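Startseite Kurse Materialien Forum Tickets Hilfe Anmelden

Wir verwenden Cookies, um die Nutzung der Lernplattform auszuwerten. Mit dem Weiterlesen stimmen Sie zu.

Ticket: IS-LM-Rechner liefert falschen Multiplikator bei offener Volkswirtschaft
Modul: Khattak Makro, Übungsblatt 13
Gemeldet von: Nighat Kiani
Bearbeitung: Tuấn Nghiêm
Eröffnet: 5. Februar 2022
Status: gelöst

Bildanhänge zum Ticket:

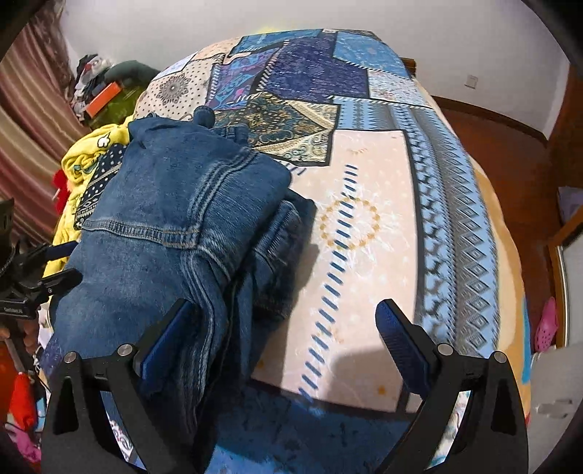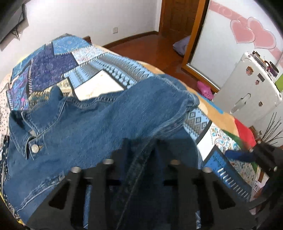 Anhang 1: Jeans, gefaltet. Anhang 2: Jeansjacke.

Fehlerbild (Kiani)
Konsumquote c = 0,8, Steuersatz t = 0,25, Importquote m = 0,1. Zinssatz fest, Preisniveau fest. Bei Erhöhung der Staatsausgaben um 100 gibt der Rechner eine Änderung von Y um 250 aus. Erwartet wird 1 / (1 - c(1 - t) + m) = 1 / 0,5 = 2, also 200. In der Aufgabe ist m ausdrücklich größer null. Browser gewechselt, Cache geleert, keine Änderung.

Antwort (Nghiêm)
Reproduziert. 250 entspricht 1 / (1 - 0,6), also dem Multiplikator der geschlossenen Volkswirtschaft mit Einkommensteuer. m wird demnach nicht gelesen. Bitte prüfen, ob im Eingabefeld Punkt oder Komma als Dezimaltrennzeichen steht.

Kiani
Beides versucht. Mit Komma 250, mit Punkt 250. Mit m = 1 ebenfalls 250, richtig wären gerundet 71,4.

Nghiêm
Dann liegt es nicht am Parser. Weitergabe an Ehsan Shaikh (Rechenkern Skondico).

Shaikh
Ursache gefunden. Der Schalter »Außenhandel« steht in Blatt 13 auf »exogen«. In dieser Stellung wird NX als Konstante behandelt und m verworfen, das Feld bleibt aber beschreibbar. Für Aufgaben mit NX = X - mY muss der Schalter auf »einkommensabhängig« stehen. Die Voreinstellung stammt aus Blatt 3, dort war NX = 0 vorgegeben, und wurde beim Kopieren der Vorlage übernommen.

Umgehung bis zur Korrektur:
1. Blatt öffnen, Reiter »Annahmen«.
2. Außenhandel auf »einkommensabhängig« stellen.
3. m neu eintragen und mit Enter bestätigen. Der alte Wert wird sonst mit 0 überschrieben.
4. »Neu berechnen«. Die Grafik aktualisiert sich erst nach dem zweiten Klick, das ist ein eigenes Ticket.

Kiani
Mit Umgehung 200. Die Verschiebung der IS-Kurve stimmt jetzt auch. Die Handelsbilanz zeigt -20, das passt zu m mal 200. Was ist mit bereits abgegebenen Lösungen?

Nghiêm
21 Abgaben sind betroffen. Fouzia Bukhari lässt die automatische Bewertung für Teilaufgabe b neu laufen. Wer den Rechenweg von Hand eingereicht hat, wird nicht neu bewertet.

Bukhari
Neubewertung durchgelaufen. Punkte sind im Kurs sichtbar.

Shaikh
Vorlage korrigiert. Bei Stellung »exogen« ist das Feld m jetzt gesperrt. Blätter, die vor der Korrektur lokal gespeichert wurden, müssen neu geladen werden.

Ticket geschlossen durch Nghiêm.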